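Berhanu Wolde has worked at Uvside for 14 years, most of them on the packing line, and he still pours the tea himself when anyone comes to visit. "I was dead against it, I'll tell you that," he says of the day the first two arms were put in. "There were 40 of us on the floor and we all went home that Saturday thinking, well, that's us done."

It went another way for him. These days he shows the machines how to handle small, awkward things – cutlery, mostly – by doing the job himself with a gripper in each hand, over and over.

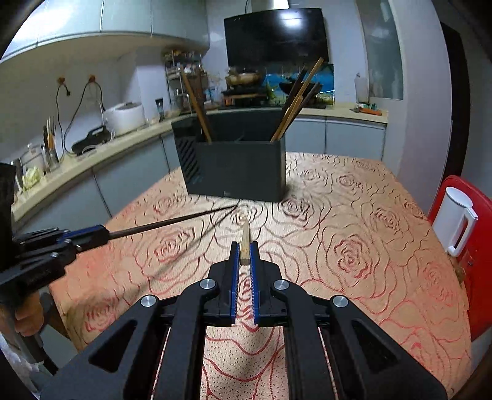 "My wrists had to learn it all again," he says, laughing. "You think you know how to pick something up!" He misses the chatter of the old line, and the friends who moved across to Zindside, and he would like the younger ones to be paid properly for what they teach. "It's our hands in there, isn't it? I'd like that remembered."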